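Process Mapping With Me: The Questions I Get Most

I'm Zohreh Pakzad, and I help small companies write down how their work gets done. Most of what follows comes out of emails and first calls. Last updated Sat 9 September.

Do I need special software?

Nope! I've done whole projects in a spreadsheet and a drawing tool. If you already pay for something like Meltska, great, we'll use that, but please don't go buy a license just for me. The first round is all talking and sticky notes anyway (I bring my own, I'm picky about the glue).

How many processes does a normal company have?

More than you'd guess, fewer than your managers will list. When I started with Ovenley they handed me a register with 409 entries on it. A lot of those were the same process under different names – "new vendor," "vendor setup," "add supplier" – and plenty more were single tasks that somebody had promoted. We ended up with 22 that were worth drawing properly.

What's the difference between a process and a procedure?

A process is what has to happen and who hands what to whom. A procedure is how one person does their piece of it. Keep them in separate documents and link them. If your process map tells people which button to click, you'll be redrawing it every time the screen changes.

How much detail should a map have?

I stop at 4 levels, and most teams only ever open the second one. Go deeper when there's a handoff that keeps going wrong, or an auditor who wants to see it.

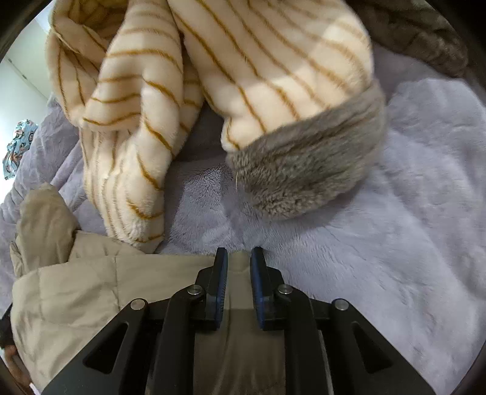
Naming is where I get stubborn, and I'll push you on it in the very first workshop. Every step gets a verb and a thing: "approve invoice," "check return." Every thing gets one name, used everywhere. Say you run a returns desk for home goods and clothing. Is the big cream piece with the mustard-brown stripes a garment or a blanket? One person logs it one way, the next person logs it the other way, and now your returns report has two lines for one item and the finance folks are emailing you. So we write a little glossary, one page if we can, and whoever owns the data gets the final say. It's dull work and I love it.

Who should be in the room?

The people who do the job, plus one person who can make a decision. I like to keep the big boss out of the first session, no offense to big bosses. At Dehghan we tried it with the whole leadership team sitting in and got a beautiful map of how things were supposed to work. We did it over in February with the order desk and it looked completely different.

Can you work from our old documents?

Sure, send them over! I'll read them all. Kunico sent me 1,542 files and I did get through them, though it took a lot of coffee and I'd rather you picked out the current ones first. Old documents are handy for finding names of forms and systems. I wouldn't trust them for the order of the steps.

What do I get at the end?

The maps, the glossary, a list of owners, and a list of open questions we couldn't settle. You keep the editable files, all of them.

How do we keep it up to date?

Put an owner's name and a review date on every map. When an owner leaves, the maps go on their handover list along with the laptop and the keys. If a map has missed two reviews, pull it down until somebody has checked it.

Do you do remote workshops?

Yes, and they go fine as long as they're short. I cap them at ninety minutes with a break in the middle. Send me a note with your time zone and a rough idea of which process is bugging you the most, and we'll start there.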